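Monday, second week of laundry

Started at 7:40 with coffee and the list from Pillier. They want 194 clean demonstrations of picking up a piece of clothing, moving it and putting it down flat, all done by hand with the gripper. I had 124 when I sat down. 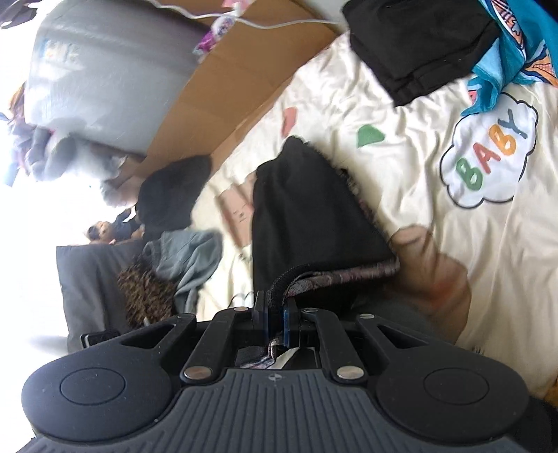 I did the dark things first this morning, while I was fresh. Dark cloth is the hardest for me to do well. The folds don't show up, so I end up feeling for the edge with the tips, and the feeling doesn't get recorded. The only things the robot will get are the video and how far the jaws were open. If I find an edge by luck and poking, it learns luck and poking. So the rule I've settled on is to look at the edge for a full breath, go to it in one straight move, close, wait, lift. When I catch myself poking I stop and throw the take away.

Waist edges and cuffs are good to grab. Anything ribbed holds its shape and gives the jaws something to close on. Smooth thin cloth slides out if I lift at an angle, so I have been lifting straight up for the first few inches and only then moving sideways. I wrote that on the card taped over the desk, under the one that says SLOWER.

The SLOWER card is from last week. Pillier sent back a batch of mine because I was too quick. They said the arm they run this on can't keep up with a person who has been picking up laundry for thirty-odd years. I was annoyed for an evening, then I watched the playback and they were right. I grab a shirt the way I grab a shirt on a school morning. In one take I flipped a sleeve over in the air with a twist of the wrist that I don't remember making. No arm is going to do that.

By ten I had my rhythm and got through a good run of tops. Then the tool started complaining about its position. Odera, the software that does the tracking, shows a yellow bar when it loses track of where the gripper is, and I had yellow bars on four takes in a row. Restarted it. Same again. I pulled the curtain halfway and the bar went green, so it was the window. Last week was overcast and I never had to think about it. Moved the chair too, to get my back to the light, then moved it again because my shadow fell right across the work.

Lost those four takes. I could have sent them and hoped, but the yellow shows in the log.

Lunch was the rest of the soup. My hand was stiff afterward. The trigger isn't heavy but I have been squeezing it harder than it needs, mostly when I'm waiting to be sure of a grip. The instructions from Clotance, who make the tool, say to close until the jaws stop and hold there with light pressure. I've been treating it like pliers. Tried the afternoon with just two fingers on the trigger and it was better for my hand and no worse for the grip. I dropped one thing, a sock, and I would have dropped it anyway.

I should put down what I learned about failures, since I keep forgetting it from one day to the next. There are two kinds. If I miss the cloth and go back for it properly, that is a keeper, and I mark it R for retry. They want those. A machine that has never seen a miss doesn't know what to do after one. If I miss and fumble, or reach in with my other hand to help, that is no good and I delete it. My left hand wants to help all the time. I have started sitting on it. It is easier with a cushion.

The other thing is to change the pile between takes. On my first day I put each piece back in the same spot because it was tidy, and I was told that fifty takes of the same pile are worth one. Now I pick the whole lot up after every 5 takes and drop it again from waist height. Whatever it lands as is what I work with. Things go under other things, and I leave them.

I had a call with Bemberg at two. They are the ones who do the remote side, where a person sits with a pair of controllers and moves the real arms from another room. They wanted to know if I would try a few sessions of that next month. I did one half hour of it in the spring and didn't love it. There is a small delay, and I could see the cloth but not feel it at all, so I pressed the arm into the table twice. With the hand tool I at least know when I have touched something. On the other hand the remote work is exactly what the arm can do, since it is the arm doing it, and nothing gets sent back for being too fast. I said I would think about it. It pays a little more. It would also mean a bus ride each way, and I like working at home.

Asked them whether people get better at the delay. They said most do after a few days and some never do. I don't know which I would be.

Back at it until 4:30. Towels, which are easy, and then the stretchy things, which I had been putting off. With stretchy cloth the part in the jaws goes up and the rest stays where it is, and it looks as if nothing is happening until it all comes at once. I did the first few badly. After that I took hold nearer the middle, which looks clumsy but brings the whole piece along.

Stopped with nearly all of the list done. I haven't reviewed this afternoon's takes, and I expect to lose a few when I do. Charged the tool, wiped the lens with the cloth that came in the case, and started the upload before making dinner. It was still going when I washed up.

For tomorrow: curtain closed before I start. Cushion. Check the lens again after lunch. Ask Pillier if they want inside-out things turned the right way or left as they are, because I have been leaving them and there is nothing in the instructions either way. And do a real load of wash, as there are hardly any clean shirts that aren't part of the pile.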